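Unthorpe Kids > How Things Are Made > Clay and Glaze

Why is a bowl hard when clay is soft?

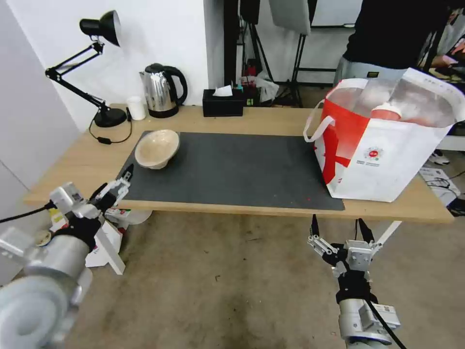

A ceramic bowl with speckles on it.

Clay comes from the ground. It is very old rock, broken into tiny pieces. When clay is wet, the pieces slide over each other, so you can press it into any shape.

Then the clay must dry. At 100 degrees Celsius water boils, so a potter heats the kiln slowly at first. A kiln is a very hot oven. Inside it the tiny pieces join together, and after this the clay can never become soft again.

Do you have a bowl with dots at home? Small bits of iron in the clay can make them.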